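Call for Participants: Brick Layout and Stacking Sessions

Hurnine is seeking adults for tabletop sessions on the arrangement and stacking of rectangular bricks. The work is part of the Zallholm project and covers spacing, alignment and order of placement. Sessions are held in the ground-floor workroom at Sestura.

Participants work seated at a table. Each session consists of 2 blocks of 37 minutes with a break between them. Written layout sheets are supplied at the start of each block. Tasks include setting bricks in rows, turning them to a marked angle and building low walls without mortar.

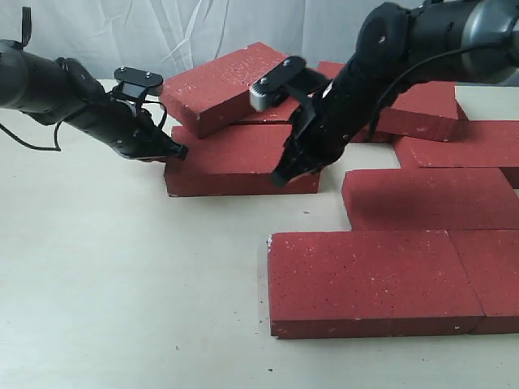 Do I need experience in masonry or model building?
Neither is required. A short practice layout is completed before the first block, and the result is not scored.

Requirements: age 18 or over, normal or corrected vision, and full use of both hands. Applicants must be able to read instructions in English. Long sleeves should be rolled up or left at home - loose cuffs shift the bricks.

Places are limited to 200. Payment is made by bank transfer after the second block. Partial sessions are not paid.

Apply in writing to Manolis Economou, Hurnine, listing the mornings or afternoons you have free. Questions on the layout sheets go to Heino Laur at the same address. Applications close 4/24/22.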